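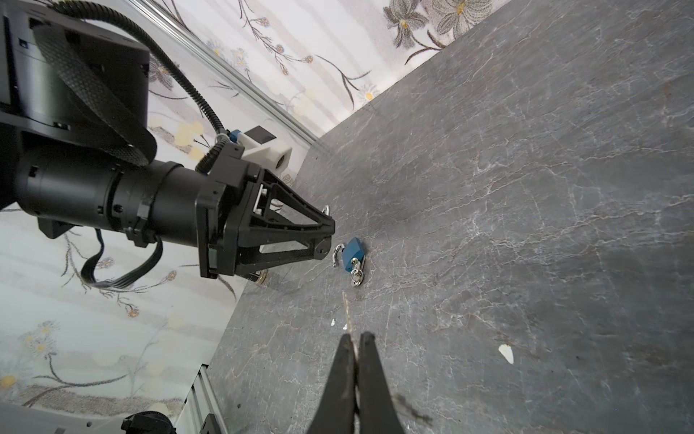 Gray daisies on the wallpaper, marble pattern on the tabletop.

Hi everybody,

The Fallahi family's travel documents came through! The email from Pridovar landed at 6:40 this morning and I read it standing up in the kitchen with my coat half on. All four of them are cleared to fly, the grandmother included, and the caseworker expects them in Hilside before the end of October.

I know a lot of you are new to the list since the spring, so a quick recap. Their first application was refused over a birth certificate with two different spellings of the same village. The appeal went in with a sworn translation and our letter, the one that 1072 people in Hilside and Dramell ended up signing. Whether the letter moved anyone I can't say (the decision itself runs a page and a half and mostly talks about the certificate), but it's in the file and it's quoted once, and I'm thrilled about that.

Replying to the questions below, in order:

> Sorry if this was covered at the meeting, I had to leave early.
> Do we know yet whether they'll be on the first floor? The
> grandmother had trouble with stairs when they wrote last winter.
> Also, is the school thing settled, or do they have to be here in
> person before anybody can register? And what's the plan for the
> airport? I can take two people and maybe one suitcase, no more
> than that, my trunk doesn't lock.

Yes to the first floor. The apartment on Garden Street fell through but the landlord had another one coming open two blocks over, and it's better — a bedroom more, and the bus to Dramell stops on the corner. The lease starts on the 15th. Heat is included, electric is not.

School: the district will hold places for both kids but won't finish the registration until a parent signs in person with the vaccination records. Pridovar is sending copies of those ahead of time so the nurse can look them over. The older girl will get tested for math placement in her first week. She wrote to us that she wants to skip it and go straight into geometry, and I like her already.
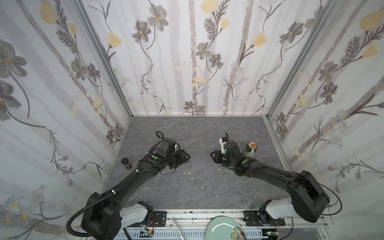

Two black robot arms between the wallpapered panels.

Airport: we have two cars so far, yours and mine, and we need a third with real trunk space. Flights like this tend to get rebooked at the last minute, so please only offer if you could stand a change of plans on a day's notice. I'd also like to keep the crowd at arrivals small. They'll have been traveling for more than 25 hours, and a quiet ride and a hot meal will probably be more welcome than balloons. There will be a real party later on, I promise, and it will be loud.

A word about the press, too. The Dramell paper has asked for an interview and a photo. I told them the family will decide that for themselves once they've had time to settle in, and that until then we have no comment about where they're living or how they got out. Please give the same answer if a reporter calls you, and please don't post the flight details anywhere, even in a closed group. They still have relatives waiting on a decision.

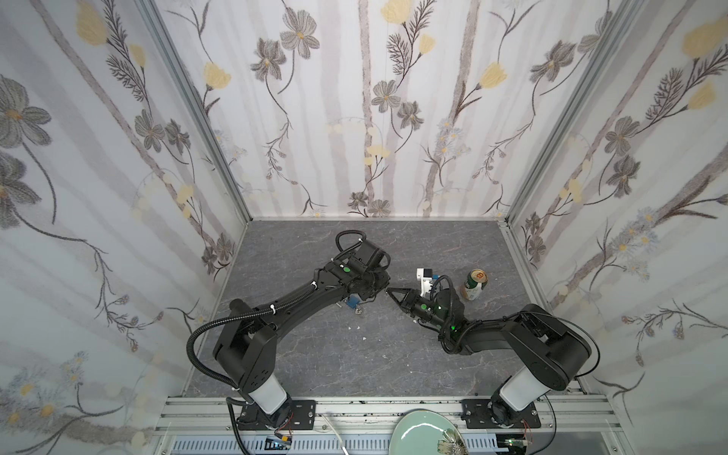 Still needed for the apartment: a twin mattress (new or in its wrapper), a kitchen table, winter boots in kids' sizes, and a rice cooker. We have more than enough towels. Write to me off list about furniture so we don't end up with three sofas again!

I'll send the flight time to the drivers as soon as I have it. What a morning. Thank you all so much for sticking with this.

Tavion Marchetti
Hilside Welcome list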